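Workshop tips: comparing grippers on a small two-arm bench
Hemant Srivastava, Dec 6, 2021

These are notes for anyone choosing fingers for a pair of small arms. Most of them came out of the bench at Flosenside, where we tried three finger sets on the same pair of arms. Two were bought, one from Borkurus and one from Yensuk, and the third we cast ourselves.

Start with everyday items. Test blocks all grip about the same and tell you very little. Use a stapler, a rubber stamp, a box of staples and a metal clip. Chrome clips are worth including early. They are smooth and curved, and a finger that holds a cardboard box all day may let one slide.

Look at the finger surface before each session. Edges wear first, then the inner faces. Pale scuffs are fine. If the covering has lifted or frayed where it meets the object, write it down next to the result, or you will end up comparing an old finger with a new one.

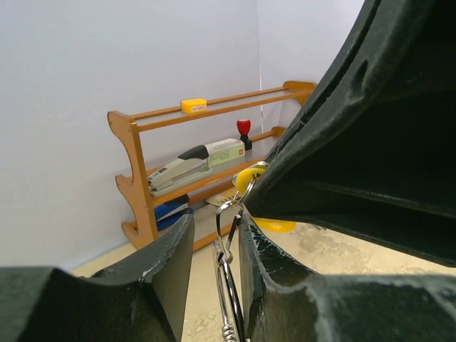

How often should finger pads be replaced?

Go by grip and forget the calendar. Our soft pads were good for up to 1,000 closes, and the harder ones went well past that. Pick one object, note the lowest closing force that holds it, and change the pads when that number climbs.

Change one thing at a time. If you swap the fingers, leave the controller gains where they were. We lost most of March to a comparison where both had been changed and had to run it again from the start.

Run 22 tries per object per finger set. Five is enough to spot a bad finger but won't separate two decent ones. Shuffle the order of the objects between sets. Count a try as failed if the object turns in the grip, even when it stays up.

Wrist cameras need their own check. Ours show the fingertips well, but a fast-moving shiny part smears. Shorten the exposure and add light before you blame the tracking software. Fix the exposure by hand too. Auto exposure drifts when a finger comes close to the lens, and the two wrists will stop matching.

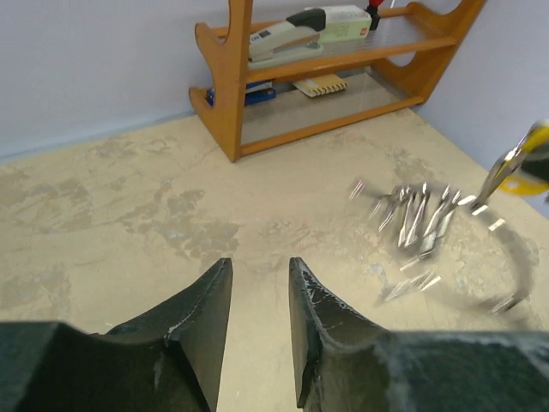

Keep a fixed camera on the bench as well. A wrist view is good for the last inch of a grasp and poor for telling you where the other arm is. Start both recordings from the same clock. Lining them up later by eye takes longer than the tests did.

For cables, leave enough slack for the wrist to turn fully both ways, then move the arm slowly through its whole range with the power off. Watch for loops that reach the shelf. Label both ends.

On controllers, we ran the Clultico box and an ordinary desktop PC with the same arm settings. The Clultico was steadier on slow closes. The PC was easier to log from, and we kept it for that.

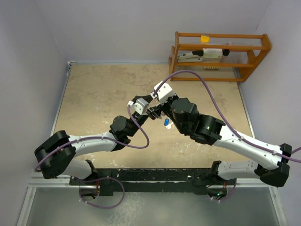 Handing a part from one arm to the other is the hardest test and should come last. Set a low speed limit and a stop distance between the two grippers before you try it. Begin with a part long enough for both to hold without touching. The Yensuk fingers did best for us, having the narrowest tips. The Borkurus set held heavier things better and bumped more often.

Wipe the fingers with a dry cloth between sets. Alcohol hardened our cast ones.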